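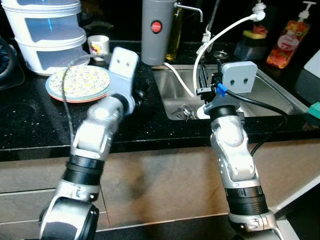
Risden Ferment & Pickle Club: Kitchen Tips

Sauerkraut brine: keeping it up, topping it up and what to do when it vanishes

More people ask me about brine than about anything else, usually in a slight panic and usually on day three, when the jar that was nicely covered the night before suddenly has dry cabbage poking out of the top. So I've pulled my scribbles together into one page (with a few bits pinched from other members, thank you!) and you can argue with me at the next meeting.

Start with the salt. I use 2 per cent by weight of the trimmed cabbage, so 20 g to the kilo, and I weigh it every single time. My last big cabbage came to 958 g once I'd taken off the outer leaves and the core, which meant 19 g of salt, and I didn't fuss over the odd fraction. Spoons are hopeless for this. A tablespoon of fine sea salt and a tablespoon of flaky salt are miles apart, and I've made one batch I could hardly eat and another that went to mush by going on spoons alone.

Slice it thinner than you think. Thick shreds hang on to their water for ages. Toss the salt through, then walk away for 40 minutes and put the kettle on. I used to stand there pummelling the stuff until my wrists hurt, and the rest does most of the work for you. When you come back there should be a puddle in the bottom of the bowl. Squeeze it a few handfuls at a time for a couple of minutes and the puddle gets a lot bigger.

Old cabbage is another matter. The ones sold at the end of winter have been in store for months and can be properly dry, and no amount of squeezing will get you a jarful of brine. In September, when they're fresh out of the ground, I've had the opposite trouble and had to pour some off.

If you need to top up, make it salty. Please don't use plain water! It thins out the brine just where you need it. I dissolve 2 g of salt in 100 ml of boiled water, let it cool right down and pour in enough to cover. I keep a small bottle of this in the fridge while I've got a jar on the go, labelled, after someone in my house nearly put it in the iron.

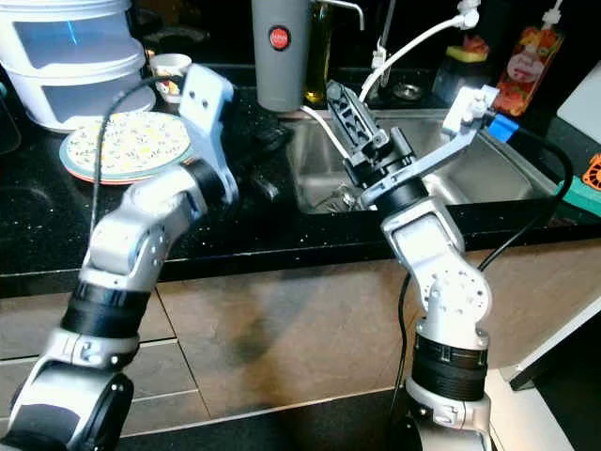 Washing-up side of the kitchen

Now, weights. I've tried most things over the years. Glass discs are lovely if they fit your jar and useless if they don't, as the shreds sneak up round the edge. A little freezer bag filled with brine (brine again, in case it leaks) squashes into any shape and is what I'd tell a beginner to use. Vojtěch Machala swears by a whole outer leaf folded over the top and tucked down the sides with the stalk wedged under the shoulders of the jar, and I have to say I've come round to it. You throw the leaf away at the end, and any scruffy bits on the surface go with it.

Leave room at the top. The first few days are lively, and the bubbles get trapped between the shreds and lift the whole lot, brine included. Two fingers' width is my minimum. Stand the jar in a soup bowl as well. I once put a full one straight on the shelf above the bread bin and I don't want to talk about it.

This is also why the brine seems to disappear. Quite often it's still in there, held up by gas. Before you add anything, wash your hands and press the cabbage down firmly with the back of a clean spoon. You'll get a rush of bubbles and, more often than not, the liquid comes back over the top. I do this morning and evening for the first 11 days or so of fussing, and after that I mostly leave it be.

Right, the white stuff. A thin, flat, creamy film is usually kahm yeast. It looks horrid and smells a bit cheesy but you can skim it off, wipe round the inside of the neck with a clean cloth and get everything back under. Anything fuzzy, or pink, or black, or blue-green, and I bin the whole jar. I know some people scoop and carry on. I don't, cabbage is cheap.

Cooler is better if you can manage it. Mine sits on the floor of the larder. On top of the fridge is too warm, and you get soft kraut and brine all down the door.

Once it tastes sour enough for you, move it to the fridge and keep the brine over it there too, although it matters less in the cold. Use a clean fork each time and push down what's left. Any spare brine at the end is brilliant in salad dressing, or a splash in potato soup just before serving (off the heat, or it loses its zing).

Someone asked me about red cabbage with caraway and whether the seeds float. They do. Mix them in low down and put a plain layer on top.

Page last tidied 9th May. Beetroot kvass notes to follow when I've found them.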